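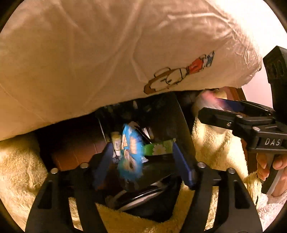

Both grippers at the black container, yellow plush underneath.

From: Aniela Witkowska
To: handheld-grippers list
Date: 19 June 2021
Subject: Re: pad slips without warning, then closes hard

Dear all, and Tatiana especially,

Thank you for the long and patient note, and please forgive the slow answer. I wanted to sit down with the whole thing and a pot of tea before writing back, and it took me a while to find the afternoon. I'll quote the part I'm answering so that people who joined after December can follow along.

Tatiana Trnka wrote:
> We are seeing the same fault on two pairs now. The trigger is
> squeezed, the fingers come in normally, and then one side hangs
> for a moment and lets go all at once. With soft packets you
> would hardly notice. With anything hard and round the object
> jumps out, and last week my colleague got her fingertip pinched
> between the pad and a jar. No blood, but she was not pleased
> and neither was I. Nowakowski says to grease the pivots and
> carry on. Is anybody else greasing and carrying on?

Well, we were greasing and carrying on, Tatiana, and I'm sorry to say it didn't help us one bit! If anything it made things worse, as the grease picks up fluff. We do a lot of our work on beds and sofas and fleecy blankets (the people at Skandance wanted home-like surfaces, and home-like surfaces shed), and when I finally took the left linkage apart on our worst unit there was a tidy little felt washer of yellow fiber wound around the middle pivot. I have kept it in an envelope. It is rather pretty.

So that is the first half of the fault. The fiber drags, your hand squeezes harder without your thinking about it, and then the joint breaks free with all that extra squeeze behind it. Small hard things are where it shows up most. A bottle, a jar, a round cosmetics tin with a metal rim, anything where the pads have only a curved edge to hold.

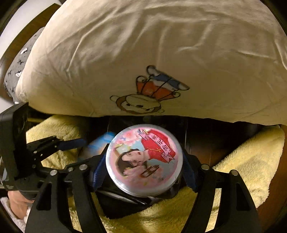 With a shape like that, both pads have to arrive together, or the first one to get there simply pushes the thing into the other. When one side is late the tin turns a bit, you correct with your wrist, and by then the sticky side has let go and you've either lost the tin or nipped whoever is reaching in to help.

The second half took me longer. The pivot screws on our bad unit had been tightened by feel, by several different people over the spring, me included, and they didn't match from left to right. I had a nice chat on the phone with the fellow at Ballora who supplies our spares and he said he sees this all the time on units that come back to him. His advice was to back every screw off until the arm falls under its own weight, then bring it in just until it stops rattling, and put a dot of paint on the head so that you can see if it has wandered.

We have been doing that, and cleaning the joints dry with a stiff brush, every 40 sessions. I then sat and cycled the worst unit by hand, 2000 closes, over a couple of evenings in front of the television (my husband was very kind about the clicking), and it hung 14 times, all of them after close number 880 and all on the left. So it's better, but it isn't cured, and I would not call it safe for bare fingers yet. I suspect the bushing is worn on that side. A new one is on its way from Zarness and I'll report when it's in.

In the meantime we have two rules here. When two people, or two grippers, are working over the same container, the second one stays back until the first has let go and said so out loud. And no free hand goes between the pads for any reason, even to rescue something that is about to fall. Let it fall! I've had to bite my tongue over this one myself, being a born catcher of falling things.

Tatiana, would you look at your two pairs and tell me whether it is always the same side that hangs? And please tell your colleague I hope the finger is all right.

If anyone has found a cover for the joints that doesn't get caught in the linkage, I'd dearly love to hear about it. I tried cutting one from an old sock and it went about as well as you would expect.

Warmly,
Aniela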